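Nalloso food parcels go out early, with more onions than planned

November 5, 2021

Anyone walking past the old bus depot in Trondville this week could have smelt the news before reading it. The Nalloso winter parcel scheme has opened its doors for another year, a full month ahead of its usual December start, and it has done so in the company of a very large quantity of onions.

The onions came from a grower near Usosex who had promised "a few sacks" towards the appeal. The lorry that turned up had other ideas. Nalloso had asked donors for food that keeps, and onions do keep, up to a point, so the parcels have been redesigned to suit. Each household will now get rice, red lentils, tinned tomatoes, cooking oil, tea, a bag of flour and enough onions to make a person think carefully about their plans for the evening.

The scheme expects to hand out 2000 parcels between now and the new year, most of them in Trondville itself and the rest in the villages along the Usosex road. Last winter it managed 531, from a church hall with one working radiator and a door that had to be held shut with a chair. The depot has no radiators at all, but the door is excellent.

Much of the growth is down to money. The autumn appeal closed with 4000 pounds more than its target, helped along by a sponsored silence at a local primary school, which staff there are said to be keen to repeat as soon as possible. The mosque and the Methodist church, which have run rival collections for years in a spirit of warm and barely hidden competition, pooled their takings for the first time. Both are understood to believe they raised the larger half.

Families no longer need a letter from a doctor or adviser to get a parcel. That rule was dropped in the summer after Nalloso found that people were going without food while they waited for a piece of paper saying they had none. A name, a postcode and the number of people at home will now do. Sign-up can be done at the depot, by phone, or on a paper form from the library, where the pen is still attached to the counter by string.

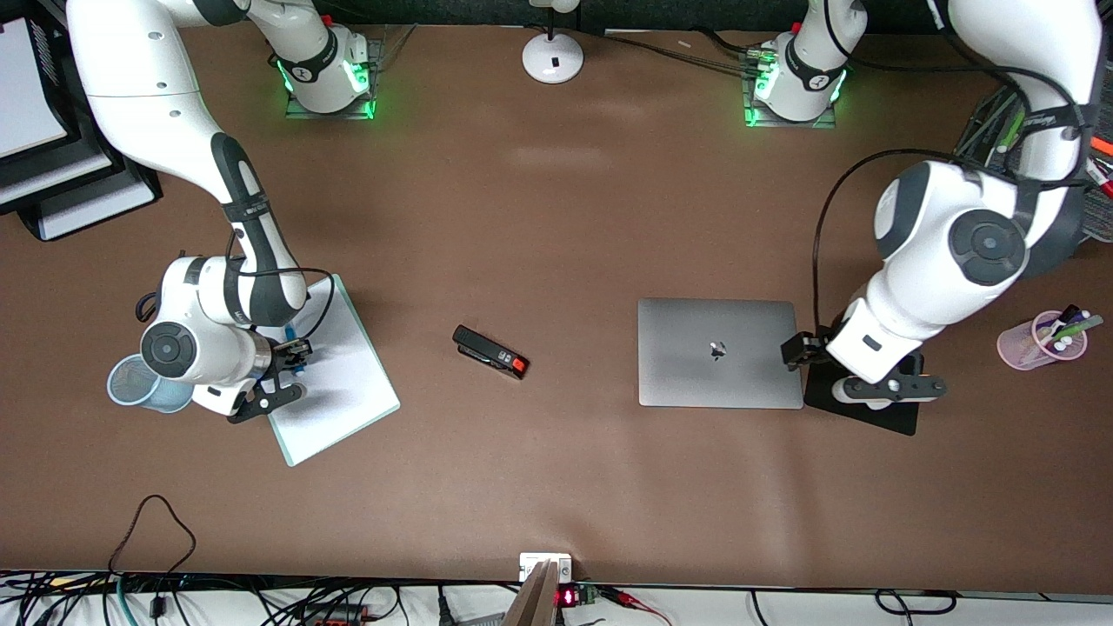 Hot meals to follow

Parcels are only part of it. From December the Gazi kitchen, which has fed people from a converted horsebox outside Trondville station for as long as most commuters can remember, will move into the back half of the depot and serve a free hot supper four evenings a week. There will be a halal dish and a vegetarian dish each night, and on some nights they will be the same dish. The first menu is onion soup. The second is a lentil stew, with onions.

Gazi says it can seat 47 at a time, provided everybody is friendly with their elbows. Supper will be served in two sittings, and children can eat at either. No one will be asked why they have come, though they may be asked to pass the bread.

The horsebox will stay at the station for tea in the mornings. A plan to repaint it has been put off until spring, after a long discussion about green.

Parcels can be collected from the depot between ten and three, and delivery is available for anyone who can't manage the hill. Nalloso is still short of tinned fish, nappies in the larger sizes and strong carrier bags. It is grateful for all offers of vegetables, and would ask growers to telephone first.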